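Ingvar Kjærgaard on three years of making Paltero sound right

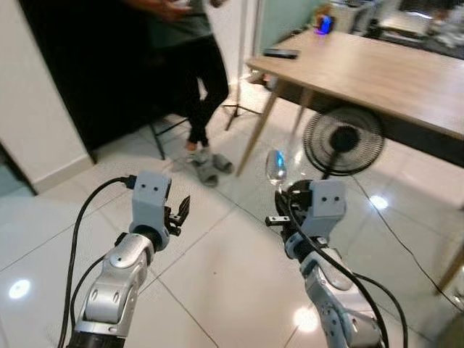 A wine glass held by the stem, over white tiles.

I'd been pestering Ingvar Kjærgaard for a chat since September, mostly because I use Paltero every week for my podcast and wanted to moan at him about the noise gate. He's the main developer of the audio editor, he works from his kitchen, and he answered my call with a mouthful of toast.

"Go on then, the gate," he said, before I'd even got to it. "Everyone hates the gate." (I do! It chops the ends off my words.) He's rewriting it for the next release, with a proper hold setting and a release curve you can drag about with the mouse.

Paltero began as a patch for Landamel, an older recorder he'd used in a band. "I wanted crossfades that didn't click. I sent the patch in, heard nothing, and kept going." Three years on there are 314 open bug reports, and he reckons he knows 86 of them by heart. "Most of those are the same bug, in different hats."

I asked about plugins, as it ships with only 20 effects and people do grumble. He got quite lively at this point. "I used to have loads. Four reverbs! I couldn't tell two of them apart, so how could you?" What's left is the compressor, which I love, a plain EQ, the Prendville reverb and a handful of bits for cleaning up speech. The rest you can add yourself, though the plugin scanner is still slow and he knows it.

We then spent far too long on file formats. He's dropping the old project format, Ejigu, and yes, there'll be a converter, but it won't keep your automation lanes. "Bounce those first. Please. I'll get emails otherwise."

And the Mac version? A long sigh. "It opens. It plays. Don't resize the mixer." He was going back to that on Monday, he told me, once he'd finished with the gate.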